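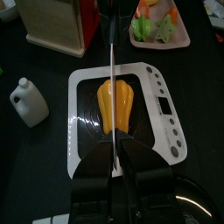
What is a play kitchen for?

Practice at running a kitchen, mostly: putting things on the heat, taking them off, and deciding what counts as done when nothing is ever going to cook.

**Early Childhood Materials, handout for unit 4**
Iara Vergara, 6/6/25
Reading: Bedoya packet, the section on pretend food. Yes, all of it.

## Where we left off

In April we did blocks, and most of you wrote that blocks are "open-ended." Fine. The toy kitchen is harder to write about, as it looks closed. A stove is a stove. Then you watch a four-year-old for ten minutes and the stove is a bank.

## The cooktop

Notice what the small cooktop keeps from the grown-up kind: a black cooking zone with faint rings, a panel down one side, gray round buttons, a little display. Notice also that a whole yellow bell pepper can sit right on it with no pan, and that only adults are bothered by this. A child who has watched real cooking may go looking for a pan. A child who hasn't may not. Both are worth a line in your observation notes, and neither is worth a correction.

Things to listen for at the stove:

- heat words (*hot*, *ready*, *burning*, *turn it down*)
- button words, usually beeps, sometimes a stern voice reading out a number
- who is allowed to touch the buttons, and who made that rule
- time words. "Two minutes" can mean anything up to nap.

Flat panels get a different kind of play from knobs. Knobs get turned. Buttons get pushed, all of them, and then pushed again. If your placement has both, write them up separately. The Ekside center has both, and an oven door that has been off its hinge for as long as I've been sending students there.

## The vegetables

Play food comes in two broad families: things that look like the food and things that stand in for it. A yellow pepper with proper lobes and ridges belongs to the first. A wooden disk that was pizza on Tuesday's plan and a hat by snack belongs to the second – scratch that, I've been told to stop naming days in handouts. A wooden disk that was pizza and then a hat.

The lookalikes are good for naming, sorting and arguing (is it a lemon? it is not a lemon). The stand-ins are good for everything else. Stock some of each. The Londholm catalog lists a play food set of 504 pieces, and I would like you to picture yourself picking it up off the floor before you put it in your budget assignment.

## How much to put out

Brayan Salazar's old notes for this course say 12 food items to a kitchen of this size, and I've never found a reason to change it. With more than that, the game becomes dumping. Dumping is a perfectly respectable game and it should have its own bin.

Put out fewer items if:

1. the group is new to the room
2. the cooktop sits on a small table and everything ends up beneath it
3. you are the only adult

## Observation task

Choose one vegetable and one surface. Watch for 15 minutes. Write down what is said and done, in order, in plain words. "She moved the pepper to the stove and said *no touching*" is an observation. "She demonstrated emerging executive function" is you wanting a grade.

Leave a wide margin on the right for my handwriting. Studmont students can submit through their own office; everyone else, the tray outside my door. Staple it, please – the paper clips go missing, and I have seen them served as noodles.

**Next unit:** dress-up clothes. Bring one hat.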